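3. Collecting the demonstrations

All demonstrations were recorded by remote control. The operator sat behind the robot and moved two small leader arms, and the robot's arms copied the motion. Mahtab Mirzaei and I did most of the operating. Bogdan Adamczyk took over in February when Mahtab had exams.

We recorded 298 demonstrations and kept 230. The rest were thrown out for dropped frames, a camera cable coming loose, or an operator giving up partway through. A demonstration began when the operator pressed the left foot pedal and ended when both arms were back at rest. We used the Drimik recording software without changes, apart from a beep we added so the operator knew the pedal had registered.
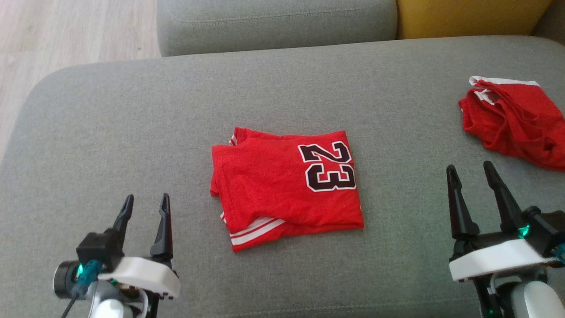 Folding on a table was our first plan, and 112 of the kept demonstrations were done that way. Our supervisor, Banafsheh Abbasi, asked us to try a sofa as well, as people at home often fold there. It was harder than we expected. The seat is soft and rounded, so a fingertip pushed down a little too far sinks into the fabric and drags it. Sports clothes brought their own trouble. With the red jersey, the operator had to decide whether the big 23 should end up facing the ceiling, and Mahtab and I did this differently for the first week. We then agreed on number up and wrote it on the instruction sheet. Shorts left in a bunch, like the red pair, were taken as they lay — we did not spread them out by hand first.

3.1 Operator differences

Rostam Pakzad watched the recordings and marked where each operator paused. Bogdan paused most before the first grasp. I paused most before letting go, which I had not noticed while operating. Mahtab was the fastest of us but regrasped more often. We did not try to correct these habits, and section 5 looks at whether the trained policy picked them up.

3.2 Problems

The wrist cameras lost their connection several times. Taping the cables to the arm helped. Operators also got tired, and after an hour the folds were visibly worse, so we limited sessions to 45 minutes.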